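Session 5: The Toy Kitchen as a Sorting Table
Handout for the evening course on play corners, tutor Perrine Lecomte

Welcome back! Tonight is my favourite session of the whole course, so please bring a pen and something to lean on.

Last time we looked at the dressing-up rail. Now we move on to the kitchen corner, where the same few things can be a café, a shop or a family tea, all before milk time. I'd like you to think about what a child does with a plate. It is a place for things to go, and very small children understand that long before they care about cooking. Put a food on a plate and somebody will want to serve it — or take it straight off again, which is just as good!

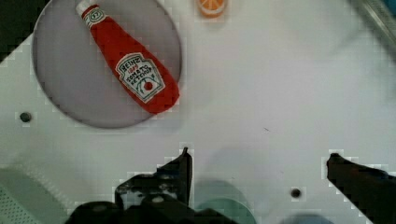
Start with pretend foods that children already know from home. A familiar label helps enormously. A three-year-old who can't read a letter will still tell you "ketchup!" across the room, and that is reading of a kind. Write down the words you hear. Fruit is lovely for this too, especially cut fruit, as it brings in half, inside, peel and pips.

Words to listen for: on, under, next to, full, empty, more, mine.

Next come the tools, and here I get carried away every year. Colanders, slotted spatulas and measuring cups are wonderful things to talk about. Why has this one got holes? What would fall through? Let the children guess first, then try it with dry rice in a tray (500 g is plenty for one group). Keep the foods and the tools out together at first. Sorting them into families comes later, and the children's families won't match yours. I once had everything green put to bed under a tea towel.

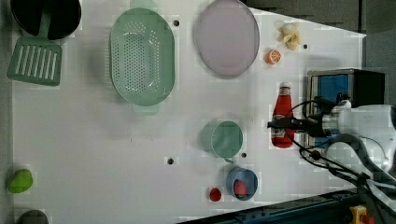
Signe Solberg wrote in her feedback sheet that her group sorted by "things with holes" and "things without", and then argued for ages over where a cup belongs, as it has one big hole at the top. She asked whether she should have settled it. I wouldn't! Leave the argument running and come back to it the next day.

For next week: set out a small kitchen table of your own, watch one child for 5 minutes and note every place word they use. Fadi Rawashdeh has the spare note sheets.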